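Section 2: Making up your first batch of Massawe base

You have unpacked the Cornton benchtop soup kettle, found the lid, and probably lost the little card that came taped to it. The card said to read this section. Welcome.

Massawe is a dry vegetable stock base. Stindar supplies it in sealed foil sacks, and it keeps well in a cupboard as long as the sack stays shut. Once open, it drinks moisture out of the air with real enthusiasm and sets into something you could pave a driveway with.

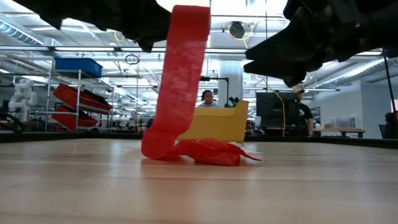 Fresh aromatics go in with the water, before any powder. Onion, celery tops, bay and peppercorns are the usual lot, and you will want them out again later without fishing. Put them in something with holes. Muslin is traditional, the steel basket in the accessories box is fine, and plenty of kitchens use a tube of knitted mesh like the red one in the photo, which flops into a heap on the bench until there is something in it. If you go with mesh, check that it is sold for cooking. Coloured netting off a bag of oranges is not, however nicely it matches the apron.

Before you start

Wash the kettle, lid and paddle in hot soapy water and rinse twice. The factory leaves a light film of food-grade oil on the paddle. It is harmless and tastes like a bicycle.

Steps

1. Fill the kettle with cold water to the lower line. The upper line is for cleaning. Yes, they are the same colour.

2. Add the bag of aromatics and tie it to the handle with kitchen string, leaving some slack.

3. Set the dial to 2 and put the lid on. Wait for a gentle simmer.

4. Weigh out 1350 grams of Massawe base. Use scales. The scoop in the sack is for scooping.

5. Turn on the paddle, then sprinkle the base in slowly over the moving water. Tipping it in all at once makes dumplings, and they are not good dumplings.

6. Simmer for 17 minutes with the lid tilted.

7. Switch off the paddle. Untie the bag, lift it out with tongs and let it drain over the kettle.

8. Taste. Add salt now if you must, a pinch at a time.

CAUTION: The underside of the lid collects very hot water. Lift the far edge first and keep your forearm out of the way.

CAUTION: Never put a hand in to free a stuck paddle. Turn the kettle off at the wall, let it cool, and use the wooden spoon.

Note: If the stock looks cloudy, the simmer was too fierce. It will taste fine. Call it rustic on the menu.

Bagging portions for the freezer

Let the stock cool as set out in your food safety plan, then ladle it into clear freezer bags. Leave room at the top for expansion. Lay them flat on a tray so they freeze as slabs and stack like books.
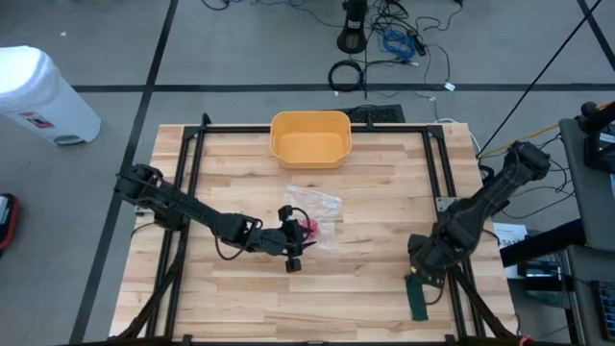
Fig. 2 - Clear plastic bag lying flat on the benchtop.

Label every bag with the contents and date before filling it. Marker will not take on wet plastic, and frozen stock looks a good deal like frozen gravy. Bags keep in the freezer for up to 2 months.

For the thicker Vudia chowder base, go to Section 3.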